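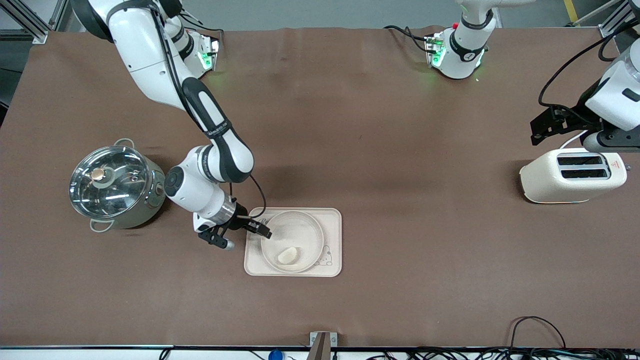 A bowl on a tray at the worktable.

Home | Features | Interviews | Food | Archive

Last updated 24 December 2018

The trouble with garlic advice

Pushpa Bajpai has taught evening cooking classes at Bravside long enough to distrust most of what her students read before they show up. I went in suspicious too, mainly of her. She had told me on the phone that resting chopped garlic before cooking it was "mostly ceremony," and I have been resting mine for years.

"Who told you to?" she asked when we sat down. I said a magazine. "And did the magazine cook it both ways?"

It hadn't, as far as I could remember. Bajpai has, in April, with 3 pans and a class that didn't know which was which. "They all picked a favorite. They all picked a different one." I pointed out that a room full of beginners isn't much of a test. She agreed faster than I expected. "No, it's a bad test. But it's a test. The people selling you the rule did less."

She is harder still on gadgets. The Drevar press, which half her students own, gets a shrug. "It makes mush. If you want mush, fine. Then you spend the time you saved picking skin out of the holes." She uses a knife and the heel of her hand.

I asked about health claims, and here she sent me to Shih-chieh Chu, who runs the shop next door and stocks a garlic capsule called Britine. Chu didn't defend it much. "People ask for it, so I carry it. A bottle is 90 capsules. Do I take them? No, I eat dinner."

He did show me the leaflet, which cites a survey of 2,886 customers. The customers had all bought the capsules already. Chu said he hadn't read that far down.

Back in the classroom, Bajpai had one firm opinion left, that old garlic with a green sprout is fine. "Pull it out if it bothers you. I leave it in." I have tried this since and thought the sauce was bitter, though I also knew which sauce it was. She would say that proves nothing, and I haven't gone back to ask.

Contact us | Copyright 2018 Troncoso | Back to top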